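Zollia Garments: folding set, data card

What's in it

Zollia Garments is a collection of short sequences of clothes and cloths being laid out and folded on a table. There are 1,544 sequences, spread over 137 separate items. Most of the items are dark, most of the rest are bright, and hardly anything is patterned. We called it Garments because that was the name on the form. A fair share of the items are plain cloths, and a few we've argued over and still can't agree on.

Read the limits section before you plan anything around this. Folding sets tend to be described by people who want them used. I'd like this one used too, but mostly by people who have lowered their expectations first.
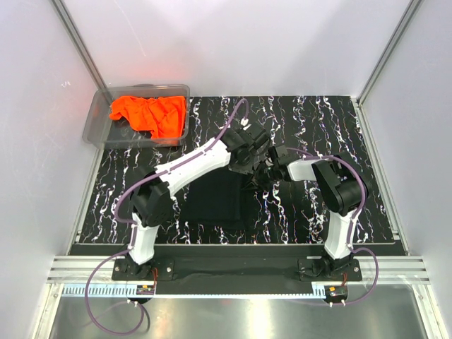 Page last changed: Monday, June 24, 2024

The usual layout is a clear plastic bin at the back left and a dark marbled tabletop to work on. An orange item is crumpled in the bin and a black one is on the table. The label for this pair is "orange in bin, black on surface", and that's as far as the label goes. It doesn't say shirt, towel or napkin. An early version of the labels did, and when Lilian Waweru went back through them in April she found the same item called three different things. We dropped the names. If you need garment types, you'll have to add them yourself, and I wish you luck with anything that's bunched up.

Black on black

The colour problem deserves its own heading. A black cloth on a dark surface is hard to make out, and in places the light streaks of the marbling are the best clue to where the cloth stops. We've been told this makes the set "challenging". I'd call it a poor choice of tabletop that we noticed too late to change. Edge labels for dark items were drawn by hand and checked once. I wouldn't trust them near the corners.

Labels

Each sequence has a plain text file with these fields:

item_colour: one everyday word (black, orange, grey)
item_place: bin, surface, or both
state: bunched, spread, part folded, folded
checked_by: initials, sometimes blank

"Spread" means laid out more or less flat. It doesn't mean smooth. We had a long and fairly pointless discussion about whether a cloth with creases through the middle counts as spread, and settled on yes, so long as no big part of it is doubled over. "Part folded" is the least reliable of the four. When Jawad Hayat and Zubaida Tarar labelled the same 200 sequences separately, nearly all their disagreements were between "spread" and "part folded". Neither of them has changed their mind.

"Folded" only means that the person labelling thought it looked folded. There's no measurement behind it. I've seen people quote a success rate off this field and I'd ask them to stop. 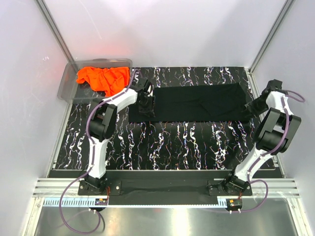
Loredana Valentini disagrees with me on this, and wrote in the comments on the draft that a label made by eye is still worth having: "You know a folded shirt when you see one. Nobody at home gets a ruler out. If two people look at it and both say folded, it's folded, and you should say so on the card instead of apologising for it."

Fair enough, except that most sequences were looked at by one person. I've left her comment in so readers can pick a side.

Known limits

Eleven sequences have no state label at all. They are listed in missing.txt. Please don't fill them in by guessing from the neighbouring files.

The bin is nearly always at the left. Anything that learns where the laundry is from this set has probably learned where the left is.

Fabric type isn't recorded. Weight isn't either. We had plans for both and a spreadsheet with the column headings.

There are no socks.

Uses we'd support

Telling bunched cloth from spread cloth. Finding a bright item in a clear bin. Testing whether your method falls over when the cloth and the table are the same colour, which ours did.

I wouldn't use it to claim anything about folding laundry in a real house, where the pile is bigger and things are inside out.

Corrections

Send them to Tahira Tanoli at Troltari, with the sequence number and the field you think is wrong. Corrections to "part folded" will be read but may not be acted on.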